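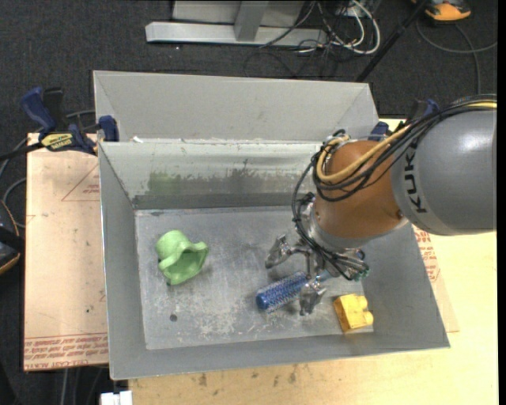
KUKA arm and multi-fingered gripper over the metal bin, with the blue brush, the green piece and the yellow block.

Progress report: mixed-item picking, site visit to Idia
Prepared by Amancay Lucero for the Yáñez program office
Period covered: January

1. Purpose of the visit

The program office asked me to attend the Idia open day and report on whether the picking work is ready for the second payment. The grant agreement says the cell should be able to take small mixed items out of a bin without a person sorting them first. I went with the January summary from Idia in hand, and most of my questions came from that document.

My short answer is that the work is real and the claims about it are ahead of the work. I recommend holding part of the payment until the points in section 5 are answered.

2. What was shown

The demonstration ran in 2 sessions, one in the morning and one after lunch. Both used the same cell: a KUKA arm with a fingered gripper, working over an open sheet-metal bin held in place with bar clamps. The items were household objects and toys with very different shapes. The brush is long and round and covered in bristles or bumps. The block has hard edges and studs. The light green piece looks flexible, and I would expect it to be the hardest of the three to grip well.

Guests were allowed to stand close and ask questions between picks. The staff were open with us, and I thank them for that. They answered what they could and did not rush anyone along.

I do want to note how sparse the bin is. Three items lying well apart on a flat floor is an easier job than the one in the agreement, which talks about mixed stock from the Zaditon returns line. That stock arrives in heaps. When I asked to see a fuller bin, I was told it was planned for a later stage. It was not in the plan we signed.

3. Reported figures

The January summary gives 2,079 pick attempts, of which 173 are listed as failed. On paper that looks good. I have three concerns about it.

First, the summary does not say how many items were in the bin for each attempt. A pick from a bin with one block in it counts the same as a pick from a crowded one.

Second, "failed" is defined as an item dropped outside the bin or not lifted at all. An item that is lifted and falls back in goes down as a retry and is left out of the failures. I asked for the number of retries and was told it would have to be pulled from the logs.

Third, the test set has 14 objects. The team has worked with the same ones since the start. I asked whether we could put in something of our own, and offered a glove and a set of keys. The answer was a polite no, on safety grounds. That may be fair, but then some other way of testing with unseen items has to be offered.

4. Spending and equipment

Spending is within the budget lines and I found no problem with the receipts I was given. The Jidon software license has been renewed for the year. I could not get a clear account of what the license adds to the work so far. The engineers I spoke to said they use their own tools for most of the grasp planning and keep Jidon for logging. If so, the cost should be moved or dropped at the next review.

The cell itself is a lab setup and looks like one. The bin floor is scuffed and scratched, and there are cables on the carpet behind the table. I have no objection to that at this stage. I mention it for the sake of the timeline, which has the cell moving to the Zaditon floor in the next phase. Guarding, cable runs and a proper stand all have to come first, and none of them has a line in the budget.

5. Requested before payment

Retry counts for the January attempts, broken down by object.
The number of items in the bin at each attempt.
A test with objects the team has not worked with before, chosen by us and cleared by them.
At least one session with a full bin, with our staff present for the whole of it.
A costed plan for the move to Zaditon — or a revised date, if the move is no longer expected in the next phase.

6. Recommendation

Release the staff portion of the payment now, so that the people doing the work are not held up. Hold the equipment portion until the items above are in. I am willing to go back for the full-bin session and would like someone from the Zaditon returns line to come with me.

Amancay Lucero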